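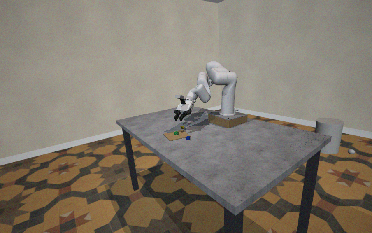
3. What people do with a pendant once it's home

By October I had more chandelier listings saved on my laptop than I'd like to admit, and what I kept noticing was how little they said about living with the thing. You get the designer, the finish, the number of bulbs, maybe a line about old glassmaking towns, and then a price. So for this part of the study I stopped reading product copy and went to look at the lights where they hang.

I worked from two sets of material. The first is the Verkia listings, 1,839 of them, all for glass ceiling lights sold for use over a dining table (how I picked them is in Section 2, so I won't go through it again). The second is a set of 18 home visits in and near Firbridge, where I sat down with the owners, usually in the evening with the light on, and asked them to tell me about it. Saqib Tanoli came along on most of these and did the measuring, which left me free to talk. He also drank a heroic amount of tea.

3.1 Hanging height

Let me start with height, as it's the thing people had the strongest feelings about. Of the listings, 868 gave any suggestion at all for how high to hang the light, and most of those just repeated whatever the maker's leaflet said. The leaflets nearly always measure up from the tabletop. That makes sense if your table stays put! But a good number of the people I visited pull theirs over to the wall during the week and only drag it back under the light when company comes, and for them the tabletop tells you nothing. What they cared about was whether the tallest person in the house could walk under it.

One woman had hung hers, taken it down, hung it again a hand's width higher, and then gone back to the first height after a month. When I asked what changed she laughed and said her son had moved out. I wrote that one down word for word.

The layout I use for talking about height is the plain one in Figure 1: a table, a floor, a corner of a room. I measure from the floor all the way through this section, and where an owner gave me a height from the tabletop I've added the table's own height to it.

Figure 1. Table in the corner of a room.

3.2 Clear glass, milky glass

I went in expecting people to prefer clear glass for the sparkle, and plenty of them did choose it for that in the store. Living with it was another story. Clear shades show the bulb, so the bulb suddenly matters (shape, color, whether the one you replaced last winter matches the others), and several owners had quietly swapped to frosted bulbs or put in a dimmer. The owners of milky or black-and-white shades hardly mentioned bulbs at all. They talked about the shape of the light when it was off, which I found really charming, and which I'd like to follow up properly some day.

Surface mattered too. Over a shiny tabletop, a clear pendant gives you a second pendant looking up at you from between the plates. Some people adore this. One man ate with a cloth on for two years before working out that it was the reflection bothering him and that he had nothing against the table.

3.3 Cleaning

Nearly every listing skips cleaning, and nearly every owner brought it up before I could. The Pedex fittings in our group come apart with a quarter turn of each shade, and their owners cleaned them fairly often. Where the shades were held by tiny screws, the usual answer was "before Christmas." I don't want to lean on this too hard with a group this small, and the people who buy easy-to-clean lights may just be people who like cleaning. Still, Tanoli and I both started checking for screws as soon as we walked in.

I didn't ask about cost in these visits. A few owners told me anyway, and I've kept those figures out of the tables in Section 4, where the answers are sorted by type of shade and type of fixing.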